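September
by Adom Antwi

The old railcar at Plastham is going again, and I want to write it down while I still remember everything, because my memory for such days is not so good as before.

I should say first that I am not a railway man. My uncle was, he worked on the line to Cesulier until they closed it for passengers, and when I was small he took me many times in the driver's cabin. So when I moved to this country and found there is a small museum railway only 14 miles from my apartment, I went there the first summer and I have gone every summer after. I pay for my ticket like everybody else and I sit on the left side, where you can see the river.

The railcar is a diesel one, built for branch lines, with one engine under the floor and seats for 40 people. In the museum they call it the Eshun, after the station where it stood for so many years with a tree growing beside its door. It came to Plastham on a truck and then for a long time it was in the shed with its wheels off. Each year I looked through the fence and each year it looked the same to me. I think I had stopped to believe in it a little.

Then in spring I saw a small notice at the ticket window. The gearbox was back from repair, the brakes were tested, and there would be five trips in September between Plastham and Olluvari. I bought my ticket the same evening. It was for the second trip, at 10:40 in the morning.

What can I tell about the ride? It is loud, much louder than I expected. When the driver changes to second gear the whole floor makes a jump, and a lady across from me held her coffee up in the air with both hands until it was over. The windows open only at the top. The seats are dark green and they are new, but made with the old pattern, and they have that smell of new cloth which I like very much. After the bridge we went a bit faster and the noise became more even, and then it was very pleasant. We passed the closed sawmill and the two level crossings, where people had stopped their cars to take pictures, and the driver used the horn for them both times.
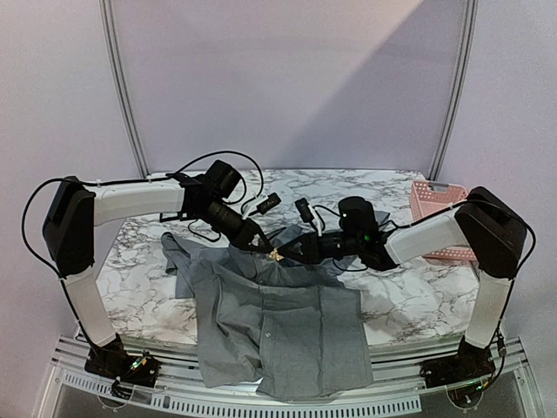
Two arms and a gray garment on a marble-patterned top.

At Olluvari there is not much. A platform, a water tower which is not used, and a wooden building where they sell soup. We had a stop of almost one hour, so I walked to the front and asked the driver if the engine is the original one. He said the block is original, but many parts inside are from another railcar that was scrapped up north. He also told me the radiator was the hardest thing to find. They had a leak in it every time they thought it was finished, and in the end they had a new one made, and this cost 3,000 dollars. He said the number very slowly.

I asked him also about the steep part after Olluvari, where the track continues up to the quarry. I would love to ride there one day. He shook his head. The rails are still in place but the sleepers (here people say ties, I always forget) are rotten for a long part, and no train can go over them. Maybe in some years, he said, but first they want to paint the second coach and repair the shed roof.

On the way back I moved to the right side, for the first time in all these years. There is a small cemetery and a row of apple trees that I had never seen. The apples were already red. We arrived in Plastham a few minutes late and I stayed on the platform until the railcar was pushed back into the shed.

If you want to go, buy the ticket before, and take a sweater. The heating in the Eshun is not connected yet.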